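Maten Community Help > Cell Setup > Simulation

Wrist camera view in the sim doesn't match my layout, arm keeps reaching short

benchtop_moose
Asked Nov 5, 2021

Hi all, kind of new at this so go easy on me. I've got a Pronus arm in the shop that does crate packing, and before I let it loose on a new job I'm building the same cell in Cutell so I can break things for free. The table has the slotted top, crate on the left, a handful of grocery type things to the right of it. Arm model loads, gripper opens and closes, great.

Where it goes wrong is picking. Every single reach stops short of the thing it's reaching for, like it thinks the table is closer than it is. Off by 30 mm near the gripper and it gets worse toward the back of the table, 50 mm when I go for the bowl. I moved the table to fix it and that made the near picks good and the far picks still bad, so I moved it back (I think. I hope.)

I've already reinstalled, reloaded the arm file, and checked units because I got burned by inches in June. Is this a camera thing or a table thing? And is there an order I'm supposed to set this stuff up in? The manual just lists all the menus alphabetically!

3 replies

slotwrench
Camera thing. Error that grows with distance is nearly always the camera tilt or the lens setting. Don't move the table.

Tuesday_Shift
I had something like this and mine was the gripper. We run Teuber fingers and the Cutell library loads the short ones by default, so everything thought it was touching when it wasn't. Swapped in the long fingers and it was fine. Might be worth a look? Mine was the same amount everywhere though, now that I read yours again, so maybe not. Also save your file under a new name before you try anything, I lost a whole afternoon that way.

graywasher
Marked as helpful by the original poster

slotwrench is right, and I'll add the long version since I've done this to myself more than once, lol.

First, put the table back where it belongs. You said "I think, I hope" and that worries me. Open the table's position page and type in the numbers from your real cell, don't drag it with the mouse. Once it's in, lock it.

Next go to the camera page. When you load a Pronus arm, Cutell hangs the camera on the wrist with a stock tilt and a stock lens, and neither one knows anything about your bracket. Mine came in at 85 degrees field of view and my real lens is nowhere near that wide. Get the number off your own lens paperwork and type it in. If you tune the tilt first with the wrong lens you'll get it looking nice in the middle of the table and terrible at the back, and then you'll spend your evening chasing it like I did.

Then do the tilt. The slotted top is a gift here, because the rows run dead straight and they shrink and bunch up as they go away from you. Park the arm in its home pose, take a picture with the real camera, and flip between that and the sim view. Nudge the tilt until the nearest row lands in the same spot in both, then look at the far rows. If the near ones match and the far ones are squeezed together more in one view than the other, your lens number is still off. Go back and fix that before you touch the tilt again. I ended up 7 degrees away from stock.

When you do the comparing, leave the gripper tip showing at the bottom of the view. People like to tilt it out of the way and then they have nothing to tell them where the hand is. I want it poking up over the bottom edge every time, nothing in its grip, and if it's sitting off to one side in one view and not in the other you've got the camera twisted on the wrist as well. That's a separate box on the same page, called roll.

Last, do test picks, and spread your stuff out first. Leave plenty of bare table between things. I use one tall item that stands up by itself, something low like a bowl farther back, and something lying at an angle. A banana is great for that last one because the gripper has to turn to line up with it. Go for the far one first! If the bowl pick is good the near ones will nearly always be good too, and it doesn't work the other way around, as you found out.

Oh, and keep the crate in the view while you do all of it. I used to hide mine to keep things tidy and then the first run with it back in, the arm clipped the side wall on the way over. Those lattice walls are low but they count.

Once it's good, save the camera page as its own preset, since loading a new arm file wipes it back to stock. My home pose view after all of that, same sort of layout as yours:

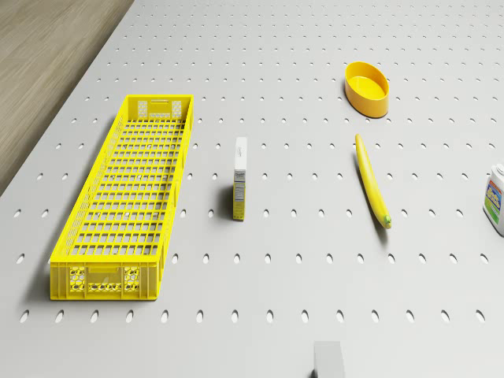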